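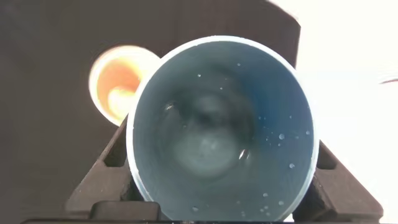

Water droplets inside a light blue plastic cup.

2023-04-04 | By Clurnero Public Finance Desk
Reading time: 2 min

Grurkwood will end its household water subsidy in December. Our building pays one shared bill. Can the owner pass the full increase on to tenants at once?

Yusof
The notice allows the increase to be passed on only after the first bill at the new rate is issued. For our block of 18 units, the subsidy was worth nearly 360 dollars a month. Please check your lease for a utilities clause.

Sarnamico 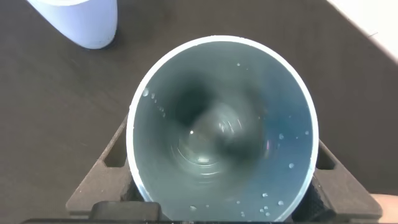
Low-income households may apply for a credit of 15 dollars a month, which remains in place after the subsidy ends. The form is two pages long and requires a recent bill or a letter from the owner. Tenants on a shared bill are eligible. The beads of water on the wall of a cup, as shown, cost next to nothing at either rate; baths and laundry make up most of a household's charge.

Clurnero
Owners can raise it whenever they like. Ours did. We paid 183 dollars last quarter.

Last updated: 2 replies added after first posting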